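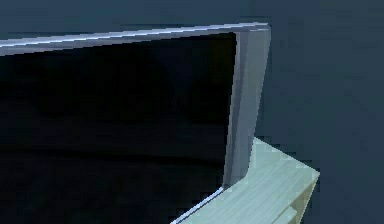

Vue rendue par le simulateur : téléviseur éteint sur meuble bas, mur sombre.

Visite chez Fornano, 4 octobre 2018

La matinée portait sur Clisuvau, la pile logicielle de perception et de planification maison. Tout tourne en simulation ; le moteur de rendu, Mahuika, fournit les images au module de segmentation.

Premier point abordé : les surfaces noires. Un écran éteint offre peu de texture, et son reflet diffus suffit à déplacer les contours estimés. Le crénelage visible sur les arêtes du cadre et du meuble n'est pas corrigé à ce stade -- l'équipe préfère mesurer d'abord son effet sur l'estimation de pose. Le jeu de test comprend 118 intérieurs, dont 75 avec un téléviseur.

Le planificateur a été présenté ensuite. Il reçoit une carte d'occupation et rejette toute trajectoire passant à moins de 6 cm d'un obstacle. L'angle saillant d'un plateau de meuble reste un cas pénible : une erreur de segmentation l'ampute, et la marge devient fausse. Deux correctifs sont à l'étude, l'un dans la fusion des vues, l'autre dans Dedeo, l'outil de rejeu des journaux.

Le format des journaux a changé en mai. Les anciens fichiers passent encore par un convertisseur en ligne de commande, sans interface graphique.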